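Okora Dual-Arm Cell: Software Inspection Checklist
Box Folding Task, Control and Perception Stack
Revision 2, February 2018

Scope: motion planner (Pruitt), perception service (Jandine), logging and replay tool (Kisus). Mechanical items are on a separate sheet. Complete each item with the cell in supervised mode unless stated otherwise. Mark Pass, Fail or Open and leave a comment.

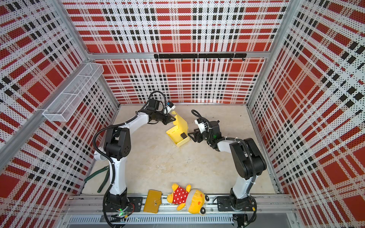

Anneliese Hinrichs
Controls Software Inspector

1. Collision model matches the cell
Result: Open
Comment: Wall panels, crossbar, hook rack and wire basket need to exist as fixed geometry in the Pruitt scene file. The basket on the left wall is missing from the file. Add it with the same margin as the crossbar.

2. Objects on the floor and rail
Result: Fail
Comment: The planner treats the rail as clear space. A wallet and a stuffed bear are on it between the arm bases, and green-handled pliers are on the floor by the left arm's lower link. Either the perception service reports such objects as obstacles or the start check refuses to run. At present it does neither.

3. Arm-to-arm separation
Result: Pass
Comment: The grippers face each other across the box during folding, so the minimum distance check must stay active in both planners. Confirmed active. The check was left on for 200 replayed cycles with no missed stops in the log.

4. Wrist camera stream
Result: Open
Comment: Timestamps are correct. Part of the view is taken up by the gripper housing and a tan surface very close to the lens. The self-mask in Jandine must cover both. The red, white and black plaid on the walls also enters the view at the upper right, and its edges can be picked up as box edges. Restrict feature detection to the floor region.
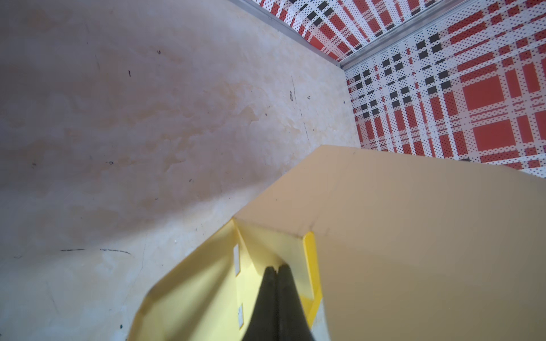
5. Command timeout
Result: Pass
Comment: Limit is 500 ms. With the command stream cut at the network switch, both arms held position and the fault was written to the Kisus log.

6. Grasp state reporting
Result: Fail
Comment: The state machine assumes that the left gripper takes the first flap. An operator can start the task with the right gripper on the top edge of the box and the left one free, and the software then reports "no grasp." Grasp state must be read per arm from finger position and motor current. 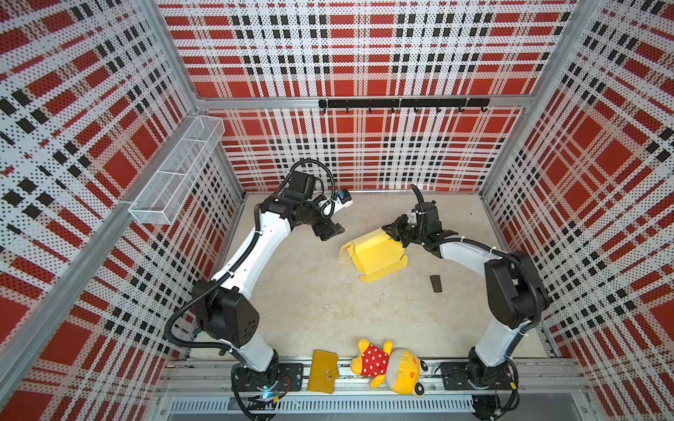 The same fault affects recovery. After a pause, the planner sends the arm it believes is free to the home pose, and it makes that decision from the stored state. Block automatic homing until the per-arm reading is in place. Manual homing from the pendant may stay enabled.

7. Box pose estimate
Result: Open
Comment: The estimator was tuned on a box standing upright. With the box on its side and the flaps out, the fit takes up to 11 frames to settle. Hold motion until the fit is stable.

8. Log completeness
Result: Pass
Comment: Joint states, gripper commands and camera streams share one clock. Replay in Kisus gives the same fault order as the live run.

Release status: not released. Items 2 and 6 must be closed and retested before unattended operation. Items 1, 4 and 7 may be closed by file review.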